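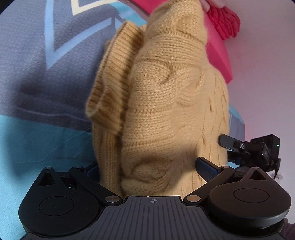
The mustard one, folded up. Cable knit, thick all the way through.

Knitwear storage > Folding and drawers
Thread: Folding a chunky cable knit without it taking over the drawer

mabula_m
I have one deep drawer for jumpers and this one takes up half of it. I fold it the way I fold everything else, sleeves behind, then in half, then in half again. It ends up as a lump and won't lie flat. The drawer catches on it when I close it and I've already pulled a loop on the runner. The rest of my jumpers are fine knit and give no trouble.

Is there a better fold for thick cables, or should it go somewhere else altogether? I don't want to hang it. I hung the last one and the shoulders went.

Mutua

gritstone_ann
Don't fold it in half twice. Fold it in thirds lengthways, then once across. Every extra fold in a thick knit adds height and you've got four layers before you count the sleeves. Lay the sleeves straight down the back, side by side, so they don't cross.

plainandpurl
Agree about the sleeves, disagree about the thirds. Thirds is worse on cables, as you get a ridge on top of a ridge. I fold mine in half down the middle, sleeves laid over the body, then roll loosely from the hem. It sits in the drawer like a bolster and the creases drop out when you put it on.

gritstone_ann
Rolling stretches the outside of the roll. I did it for one winter and the hem went wavy.

plainandpurl
Then it was rolled too tight. Mine have been rolled for years.

T. Temba
What is it made of? Wool will forgive a roll. Acrylic or a cotton mix might not, and a heavy cotton one will sag whatever you do with it.

mabula_m
Label has been cut out so I can't say. It's a bit fuzzy on the surface. I got it second-hand in Clelberg. The drawer is 20 cm deep on the inside, if that helps.

T. Temba
20 is plenty for one thick jumper and a few thin ones on top. I think the trouble is where you're folding it. Do it on the bed and not on your knee or over the edge of the drawer. You need the whole width flat before you start, and you need to pull the body square, because cables draw in and the sides creep under.

mabula_m
Tried it on the bed just now. The rolled top edge goes across at a slant and I can't get it to come straight. The duvet slides about as well, which doesn't help.
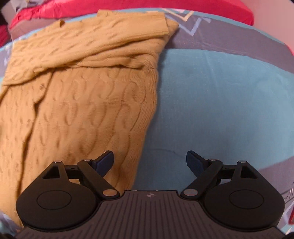
T. Temba says to start again from the shoulders. Get the side seams parallel first and leave the sleeves until last. If the top edge is running at an angle then one side of the body has been folded further in than the other, and no amount of tugging at the end will sort it. Smooth the duvet before you lay anything down, or put a towel under the jumper so it grips.

plainandpurl
The towel is a good tip. I use an old bath sheet.

fen_lodger
Different view — take it out of the drawer. I've got two this thick and they live in a Fultton box on top of the wardrobe from June until it gets cold. Tissue between them, lid on. I only fold them properly once a year.

gritstone_ann
Fine if you have a wardrobe you can reach. And I wouldn't put wool under a lid without checking it for moth first.

fen_lodger
Well, obviously you wash it first.

mabula_m
No room on top of mine, the suitcases are up there. Went back and did it with a towel, seams parallel, one fold down the middle, sleeves down the back and a loose roll. It's lower than it was and the drawer shuts. I've put it at the back, away from the runner. Still have the pulled loop to deal with.

plainandpurl
Blunt needle, ease it through to the wrong side. Don't cut it.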